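Our Tuesday at the Brerkgate Open House

We had been promising ourselves an outing to Brerkgate ever since Genalyn Umali mentioned in the spring issue that her team was teaching robots to tidy up after people, and in December we finally went, a whole carload of us plus Edem Addo on his bicycle, who of course got there first and was already holding a cup of coffee when we pulled in. The doors opened at 2 and we stayed until they were stacking the chairs, so I hope you'll forgive me if this runs longer than my usual column!

Genalyn started us off with a short talk. The project is called Loreo, and the idea behind it is simple enough that even I could follow along. A person picks up a pair of grippers, one in each hand, and goes through an ordinary chore – wiping a table, clearing away lunch, putting a wrapper in the trash – while a small camera on each gripper records the job from close up. Later on, a robot with the same kind of fingers learns from those recordings. They have 2380 of them so far and would dearly like to reach 3000 before the next open house, and I must say that after watching Jucélia Brito breeze through her part of the work I wouldn't bet against them.

Jucélia gave the clearing-up demonstration, and she has the knack of talking while she works, which I have never managed even with my own two hands. She told us that trash is harder than it sounds. A cup is light and wants to roll, a plastic food box buckles when you squeeze it, and a bag liner likes to cling to whatever comes near it. The blue rubber pads on the jaws help with the grip, she said, and the rest is patience.
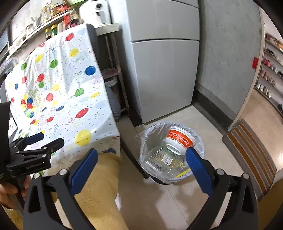 Do you need any training before you can use the grippers?
Most visitors pick it up in a few minutes, and a member of the team stays beside you the whole time to show you how the handles work.

Erlinda Mercado was the first of our bunch to have a go, and she was a natural (all those years of quilting, she says). I was not. I chased a paper napkin from one end of a table to the other and was very kindly applauded for it. Edem wanted to know whether the robot would learn my mistakes too, and Genalyn laughed and said they sort through the recordings before using them, so my napkin may not have much of a future.

The next open house will be limited to 8 guests at a time so that everybody gets a turn. If you would like to come along, leave your name with Mylene Dalisay at the front desk, and please tell her if you need a ride. Flat shoes are a good idea, and do bring a sweater for the drive home.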